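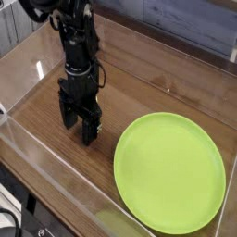
**Podari** is a bench-top pick-and-place kit sold by Flirkow, a small automation supplier based in Pluvham. It is marketed to canteens, teaching kitchens and college workshops as a ready-made way of sorting and moving light tableware. The kit is supplied as a service: buyers pay for the arm, a two-finger gripper, a walled bin and a yearly support plan, without which the software stops taking updates.

## Design

The bin is shallow, with clear acrylic walls and a wooden floor. Flirkow says the clear walls let staff watch the work from any side. Critics have pointed out that acrylic smudges easily and throws back reflections, and the manual itself advises wiping the panels before each session.

The gripper closes two fingers towards each other. This suits cups, blocks and anything with an upright edge. A plate lying flat is a harder case, as its rim sits close to the floor and leaves little to hold. Sales material lists plates among the "supported items" but gives no separate success rate for them.

## Claims and testing

Flirkow's brochure states that Podari can handle 900 items in a working day. The figure comes from the firm's own trial, and the brochure does not say which items were used or how many drops were left out of the total.

Elaheh Parsa, a catering equipment reviewer, tested the kit over one July with mixed tableware. She reported that it picked up 70 per cent of items at the first try, falling to 7 per cent for flat plates lying near a wall. Flirkow replied that the plates should have been placed on the raised stand — an extra that was not part of the kit sent for review. Parsa's report noted that a person who has to put each plate on a stand might as well put it in the rack.

## Support plan

The plan covers remote help, spare finger pads and one visit a year. Calls are meant to be answered within 60 minutes during office hours. The terms do not say what happens if they are not, and damage to the walls is excluded.

## Comparison

Podari is often set beside the Bermúdez, an older kit that lifts with a suction cup. The Bermúdez copes better with smooth, flat items and worse with anything ridged or open. It has no yearly fee. No independent test of the two side by side has been published, though both firms describe their product as the faster one.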